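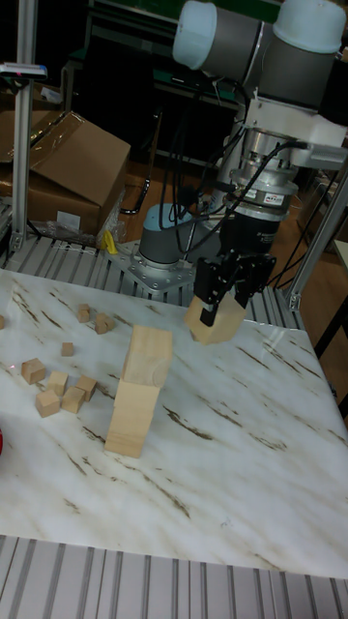 Two blocks stacked, a third held in the gripper just above the table.

Shared drive backup leaves out some changed files
Status: resolved, left open for monitoring
Site: Toswood
Software: Wodis backup client, Drustance storage unit, Nikzad router
Opened: 16 Apr 2021

Reported problem

The backup of the shared drive finishes with a green tick and no errors in the log, but some files in the backup are older than the ones on the drive. Found when a spreadsheet was deleted by mistake and restored. The restored copy lacked the last set of changes, although a backup had run after they were saved.

The job runs every four hours, day and night. It compares the changed date of each file on the drive with the date on the stored copy. If the file on the drive is newer it is copied, otherwise it is skipped. It does not compare contents unless told to.

Checked first, no fault found

Free space on the storage unit is fine. The job's account can read every folder on the drive and write to every folder in the backup. The list of excluded folders holds only the temp folder and the recycle bin. The client was one release behind, so it was updated and the job run by hand. Same result: green tick, spreadsheet still old.

Restarted the storage unit and the router. No change. The router had been a suspect as its log shows short drops on the line to the storage unit, but the Wodis log has no failed transfers at the matching times. The client retries after a drop and the retries all went through. Swapped the network cable anyway, which has stopped the drops. That was a separate fault and is closed.
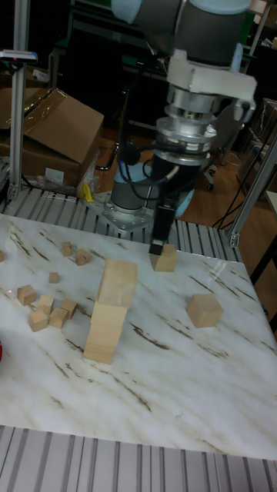
Next step was to find out how many files were affected. Ran the client in report mode with full content checking switched on. This is slow, and it reads everything on both sides, so it was left to run overnight with the normal job paused. The report lists 1,532 files where the stored copy does not match the drive. All of them are marked "skipped – not newer" in the normal log.

Sorted the report by changed date. Nothing in the list was last changed before the end of March. The affected files are spread over all departments and all file types, which rules out a single folder or program. The one thing they share is the time of day. Every one was last saved within an hour after a backup run.

Test

Made a text file on the drive and ran the job. File copied. Changed the file 20 minutes later and ran the job again. File skipped. Waited until well over an hour had passed since the first run, changed it once more and ran the job. File copied. Repeated with a different file in a different folder and got the same pattern.

Cause

The clock on the storage unit was an hour fast. Its time zone had never been set and was still on the factory value, UTC. When the clocks went forward in March the time shown on its status page was an hour behind the wall clock, and it was put right by hand. That made the page look correct but moved the unit's internal clock an hour ahead of everything else on the network.

With the settings in use here, the unit puts its own time on each copy as it is written. A stored copy therefore carried a date an hour in the future. Any change saved to the original within that hour looked older than the copy and was left out. If the file was changed again later in the day it was picked up as normal, so most people's work was safe and the fault went unseen.

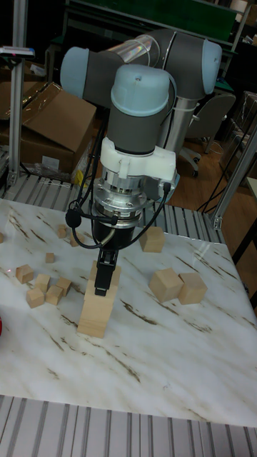
Fix

1. Paused the job.
2. Set the storage unit's time zone to London, with summer time on.
3. Switched the unit to take its time from the router and turned off manual time setting.
4. Confirmed that the unit, the router and the file server agree to the second.
5. In the Wodis job settings, turned on "keep original file date", so that copies carry the date of the source file and not the time of writing.
6. Ran one full job with content checking on, to bring the old copies up to date.
7. Turned content checking off again and resumed the normal schedule.

The full job replaced every file on the earlier list. A second report straight afterwards showed no mismatches. The text file test was repeated with a short gap and the changed file was copied.

Notes

Versions saved within the affected hour and then overwritten on the drive before the fix were never backed up and cannot be restored. The deleted spreadsheet is one of these. The owner has an emailed copy and will work from that.

The client has an option to warn when the clock at the far end differs from the local one – it is under Advanced and is off by default. Now switched on, with the limit set to one minute.

Open items: run the content report again at the end of the month. Check the time zone on the other Drustance unit, which was set up from the same saved settings.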